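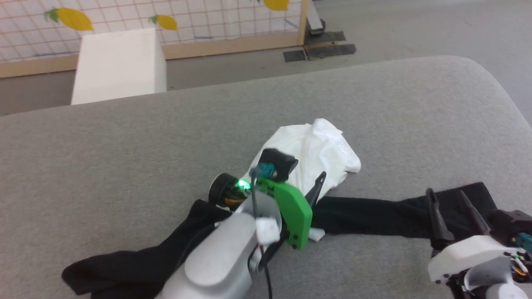
Weißes und schwarzes Tuch auf hellgrauem Polster

Freitag, 16. November

Blindprobe am eigenen Küchentisch, so mache ich das

Seit September trinke ich mich durch eine Kiste vom Weingut Lukik, und irgendwann habe ich gemerkt, dass mir jede Flasche schmeckt, sobald ich das Etikett sehe. Das Etikett ist aber auch wirklich hübsch! Also musste mal wieder eine Blindprobe her. Es haben schon ein paar Leute gefragt, wie ich die organisiere (danke für die Mails, ich komme mit dem Antworten nicht hinterher), deshalb schreibe ich es jetzt einmal ordentlich auf.

Was ihr braucht

Vier bis sechs Flaschen, Alufolie, Klebeband, einen wasserfesten Stift, pro Person mindestens zwei Gläser, ein Spuckgefäß, Wasser, Weißbrot. Die Gläser sollten alle gleich sein. Ich habe das früher mit zusammengewürfelten Gläsern gemacht und dann lange über Unterschiede diskutiert, die vermutlich vom Glas kamen.

Die Weine aussuchen

Nehmt ein Thema und bleibt dabei. Eine Rebsorte aus verschiedenen Gegenden, oder ein Jahrgang von verschiedenen Betrieben. Wer alles durcheinander einkauft, verkostet am Ende Riesling gegen Rotwein aus dem Barrique, und da braucht man keine Folie. Bei mir waren es diesmal fünf trockene Weißweine: zwei von Lukik, der Trolla aus dem Supermarkt und zwei aus der Weinhandlung Endale in Brerkunach. Der teuerste hat 32 Euro gekostet, und ja, ich habe an der Kasse kurz geschluckt.

Ich lege übrigens gern einen billigen dazu, von dem niemand weiß. Macht großen Spaß.

Einpacken

Zuerst die Kapsel komplett runter, auch den Rest am Hals. Dann den Wein öffnen und den Korken oder Schraubverschluss wegräumen, der verrät sonst alles. Jetzt die Folie von unten nach oben fest um die Flasche wickeln, bis kurz unter die Mündung, und mit Klebeband fixieren. Schlegelflasche oder Burgunderflasche erkennt man auch unter Folie sofort, wer es ganz streng mag, füllt deshalb in neutrale Karaffen um. Ich mache das nur, wenn Leute kommen, die sich auskennen.

Nummerieren lasse ich immer jemand anderen. Ich wickle ein und gehe aus der Küche, die zweite Person mischt die Flaschen und schreibt die Zahlen drauf. So kann ich selbst mitraten.

Temperatur

Weißweine stelle ich nach dem Einpacken noch einmal in den Kühlschrank und hole sie eine Viertelstunde vor dem ersten Glas wieder raus. Zu kalt schmeckt man gar nichts, das ist mir schon bei einem wirklich guten Chardonnay passiert und ärgert mich bis heute. Rote eher kühler servieren, als man denkt, 16 bis 18 Grad passt fast immer.

Probieren

Kleine Schlucke einschenken, daumenbreit reicht. Erst riechen, dann schreiben, dann trinken, dann wieder schreiben. Und in der ersten Runde wird nicht geredet! Sobald einer „Aprikose“ sagt, riechen alle Aprikose. In der zweiten Runde darf dann diskutiert werden, und zwar laut.

Auf dem Zettel reichen mir vier Zeilen pro Wein: Nase, Mund, geschätzter Preis, Punkte von eins bis zehn. Ich hatte mal einen Bogen mit hundert Punkten aus dem Internet, da waren wir nach der zweiten Flasche alle mit Rechnen beschäftigt.

Auflösen

Erst alle Punkte einsammeln, dann auspacken, vom letzten Platz zum ersten. Bei uns lag einer der Lukik-Weine vorn, der Trolla wurde Dritter (vor der Flasche für 32 Euro, autsch), und meinen vermeintlichen Lieblingswein hatte ich selbst auf den letzten Platz gesetzt. Die Reste kommen mit Verschluss in den Kühlschrank und halten sich dort ein paar Tage.

Nächstes Mal probiere ich das Ganze mit Schaumwein, da muss ich mir für die Korken noch etwas überlegen. Falls ihr eine Idee habt, schreibt sie gern in die Kommentare.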